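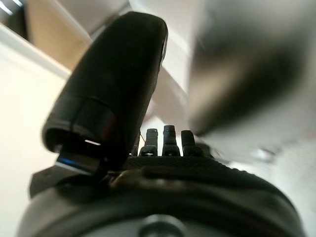 Washing soda

Last updated: Thursday, October 1, 2020

Washing soda is the common name for sodium carbonate, a white, alkaline powder that people have been putting in their laundry for a very long time. You may also see it sold as soda ash, or as soda crystals if you're shopping in Britain. I keep a box next to the washer and another under the kitchen sink, so I'm clearly a fan, but I'll try to keep this entry useful for everybody!

Washing soda and baking soda

People mix these two up constantly (I did for years). Baking soda is sodium bicarbonate. It's mild, and you can cook with it. Washing soda is a good deal more alkaline, doesn't belong in food, and will dry out your hands if you skip the gloves. You can turn one into the other by spreading baking soda on a baking sheet and heating it in the oven, where it gives off water and carbon dioxide. My neighbor Lizelle Moodley swears by doing it this way. I tried it once in February and decided the store-bought box was worth the money.

What it does in the wash

Hard water has calcium and magnesium in it, and those get in the way of soap. Washing soda ties them up so your detergent can get on with its job. It also helps with grease and body oils, so it's great on dish towels, pillowcases and those collars that never look quite clean. I add half a cup to a regular load of cottons – less if the water is soft. It dissolves best in warm water, and in a cold wash I stir it into a jug of hot water first or I end up with gritty bits in the pockets.

Around the house

A spoonful in a bucket of hot water cuts through the film on a range hood filter, and a strong soak will loosen burned-on food from stainless steel pans. I also use it on the patio chairs, the trash can and the tile behind the stove. For slow drains, Darius Lepik's old column in the Lūse household newsletter suggested a cup of crystals followed by plenty of hot water, and I still do that every few weeks. It won't shift a real clog, though.

What to keep it away from

Aluminum is the big one. Washing soda will dull and pit it, and that includes a lot of older pans and some window trim. Don't use it on wool or silk either, or on waxed floors, fiberglass or varnished wood. Keep it out of your eyes and well out of reach of kids and pets, and rinse surfaces properly afterward – the white haze it leaves is easy to miss until the sun hits it.

Buying and storing

Where I live there are two brands, Flandis and Kakik. Flandis is the finer powder and Kakik comes as chunky crystals, which contain water and so go a little less far by weight. Either one will cake if it gets damp. I tip mine into a big glass jar with a tight lid, label it, and break up any lumps with the handle of a wooden spoon.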